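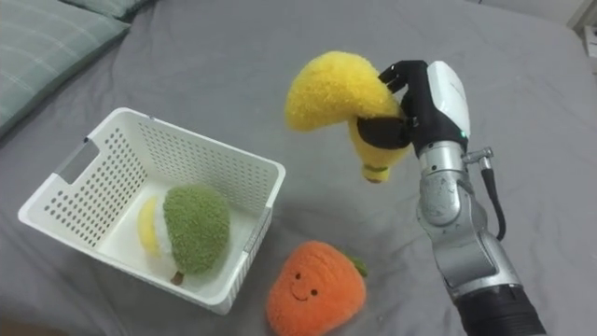

How do you stop soft toys taking over the bed? Give them one basket, and when it's full something has to move out before anything new moves in.

Posted in: Home > Bedrooms > Tidying and Storage

mossycardigan
That's what my sister told me anyway, and I've been trying it since August with mixed results. We've got the fruit and veg lot (banana, durian, carrot with a face on) plus a whole menagerie of bears and one enormous whale. The plan is that everything goes in a white plastic basket with holes in the sides and gets lifted off the bed at night. In practice half of them end up under the pillows. What does everyone else use? I don't want a lid, we had a toy chest before and fingers got trapped, and I don't want anything that costs a fortune.

tinlid61
We use plastic baskets with holes as well and I wouldn't swap. Soft toys get a bit whiffy if they're shut away in a box, and with holes the air can get round. You can wipe it down in the bath too. Get one with a proper handle slot so a small child can drag it about by themselves. Mine drags it everywhere, including down the stairs.

Pebbledash Annie
Going to disagree on the plastic I'm afraid! It goes brittle, and when ours split it left a sharp edge right where little hands go. I got a felt one from Vetstead and it's been brilliant — squashes flat when you don't need it, and it doesn't scratch the bed frame. Bit dear, but it's lasted through two children.

tinlid61
Felt is lovely until somebody is sick in it. Ask me how I know.

Pebbledash Annie
Fair point. Ours goes in the machine on a cool wash but it does come out looking a bit sorry for itself.

hobnob_harry
Do they need to be in anything? My daughter lines hers up along the wall side of the bed and that's where they live. She knows who's who and she puts them back herself. I tried to bring in a basket and there were tears, because apparently the rabbit can't breathe in there. I gave up after 3 nights.

mossycardigan
Ha, we've had that as well. The carrot is allowed in the basket but only on top so he can see out. I'd leave them on the bed if it was only a few, but I'm the one changing the sheets and by the time I've cleared the lot I've lost the will. What do you do on sheet day, Harry?

hobnob_harry
Scoop them all up in the old duvet cover, dump the bundle on the floor, change the bed, tip them back out. Takes no time at all. Then she spends an hour putting them in the right order.

Quillfeather
The duvet cover trick is genius, I'm stealing that.

We had one of those hanging nets from Karppinen across the corner of the room. Looked great for a week. The trouble is children can't reach it, so you end up being the one fetching things out at bedtime, and whatever they want is always at the bottom. It's in the loft now holding the Christmas tree baubles.

Sorting by type did help us, if you can stand it. All the food ones in one basket, animals in another. It made it much easier to see what we had and my son let a few go to the school fair when he realised he had 4 near enough identical penguins.

tinlid61
Sorting works at our house for precisely as long as I'm standing there.

Pebbledash Annie
On washing, while we're here, does anyone know about the nubbly, towelling sort of toys? My lad has a Vistum pear in that kind of fabric and I'm scared of flattening it. The label's long gone.

Quillfeather
Pillowcase with a knot in the end, cool wash, hardly any spin, then dry it flat on the airer. Rub it up with your hand while it's still a bit damp and it fluffs back nicely. I wouldn't tumble dry it. I did that to a sheep and it's never been the same.

hobnob_harry
I've tumble dried ours loads of times on low and they've been fine, so I think it depends what they're stuffed with. Beans, no. Fluff, yes.

mossycardigan
Right, I've decided. Keeping the plastic basket for the fruit and veg, getting a second one for the bears, and the whale can go on the chair. I'll try the duvet cover thing when I next change the bed. Does anyone know if the Enero baskets stack when they're full? I can't tell from the website and I've only got floor space for one!

tinlid61
They do stack but only if nothing's poking out of the top, so your carrot will have to go in the upper one.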